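Telgate Sweeping: House Rules and Data Card

Hi, and thanks for pulling this down. I keep the rules for our sweeping recordings, and this file is the long version of what I'd tell you over coffee. It covers how we run a two-arm brush and dustpan session, what we write down, what we throw out, and what you can fairly expect from the data once you've got it. If you only have time for one part, make it "Before the arms move."

Both robot arms over the tiles at Tirkstead, with the sweeping tool in the left gripper: 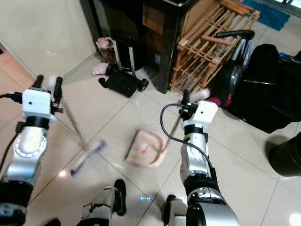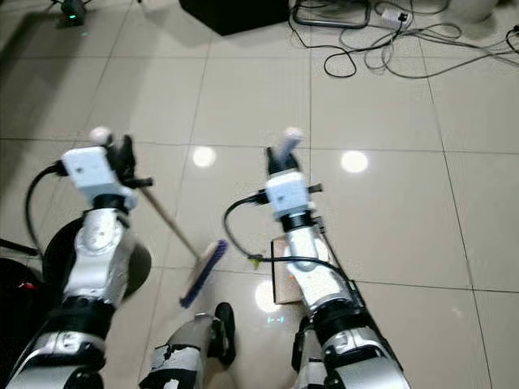 What's in the set

The set has 724 episodes of floor sweeping, all recorded at Tirkstead, all with a person driving the arms. One episode is one attempt at getting a bit of debris into the pan. Some are lovely. Some are a person chasing a crumb across a shiny floor and losing. We kept both kinds and labeled them, and I'll fight anybody who wants to ship only the pretty ones (I've had this fight already, and I won it, mostly by being annoying).

Each episode comes with head camera video, wrist camera video, joint positions, gripper openings, and a short text file we call the slip. The slip is where the person driving types what they were trying to do and how it went. Please read the slips! They're full of typos and they're the most useful thing in the folder.

Before the arms move

These are the rules everybody at Tirkstead signs off on, me included.

1. Two people, always. One drives, one watches. The watcher holds the stop button and does nothing else. No phone, no typing up slips, no holding the tape measure for somebody across the room.

2. Walk the floor first. Look for anything a foot or a cable could catch on inside the working area. Stuff along the walls is fine if it was there for the whole session. Don't tidy the background halfway through a block, or we get two different rooms under one session name.

3. Check the wrist cables by hand. Turn each wrist through its full range slowly and make sure the cable has slack at both ends. We've lost more recording time to a tight cable than to everything else put together.

4. Check the grip. Close the gripper on the handle, then give the handle a tug yourself with the arm in hold mode. If it slides, do it over. A long thin handle gives you a lot of leverage at the far end and a gripper that looks closed can still let it twist.

5. Say it out loud. The driver says "moving," the watcher says "go ahead." I know it feels silly by the fortieth time. Do it anyway.

While you're recording

Nobody steps inside the working area while the arms are powered. If the pan slides off somewhere awkward, end the episode, put the arms in hold, say "holding," wait for the watcher to answer, and then go get it. I wrote this one in capital letters in the old version and Ruth Mottram asked me to calm down, so I've calmed down, but it's still the rule I care about most.

Keep the brush head low. Big swings look great on video and teach a policy to do something we don't want it doing near anybody's ankles. Our speed cap is set in the config and drivers can't raise it from the headset. If you're reusing our setup, please keep it that way.

Take a break after 30 minutes of driving. That's driving time, so resets and fiddling with cables don't count toward it. Tired drivers get jerky, and you can see it in the joint traces before you can hear them complain about it.

Change one thing per block. Different brush, different debris, different starting spot: pick one, record the block, then change the next. We didn't do this in the early sessions and those folders have a note in them saying so.

What we throw out

Less than you'd think. An episode gets pulled if a stream drops for more than 3 seconds, if a person's face ends up in view, or if somebody crosses into the working area. That last one also gets written up separately, and I read every one of those.

A failed sweep stays in. So does a dropped tool, a pan that got shoved away by the brush, and debris that ended up behind the pan. Those get the "missed" label, with a line on the slip saying what happened. Please don't relabel them on your end and then send me your success rate. It's happened, and the email I wrote back wasn't my best work.

How the labels work

Every episode gets one of three labels: "clean," "partial," or "missed." Clean means all the debris is in the pan when the driver calls it. Partial means some is. The driver picks first, then a second person watches the video without seeing the driver's pick. If they disagree, the second person's label wins and both get saved. We re-check 50 episodes after every big batch, pulled by script so I can't play favorites.

Things to watch out for

The floor is glossy and it throws back a lot of light. Reflections move as the head moves, and models trained on our stuff have been known to get very interested in them. If your floor is matte, test before you trust anything.

The tools change between sessions. Don't assume one handle or one brush head across the whole set, and check the tool field on the slip.

It's one site. I'd be nervous about anybody claiming a general cleaning skill from one building's floor, and I'd say so in a review.

Left and right aren't balanced either. Our drivers like the brush in the left gripper, and the swapped version is thin. More of those are planned for February.

Using it

You can use the recordings for research and teaching. If you publish, name the set as Telgate Sweeping and give the version number from the folder you used. Hjaltadóttir is the loader that reads our folders, and it should open everything from version 3 on. Older folders need the convert script first, which is slow, so start it before lunch.

Changing these rules

Rules get changed by writing up what went wrong or what was a pain, then sending it to me or Ruth. We try a new rule for one block before it goes in this file. If you run your own sweeping sessions and you do something differently, I'd really like to hear it, especially on cable checks, where I still think ours takes too long.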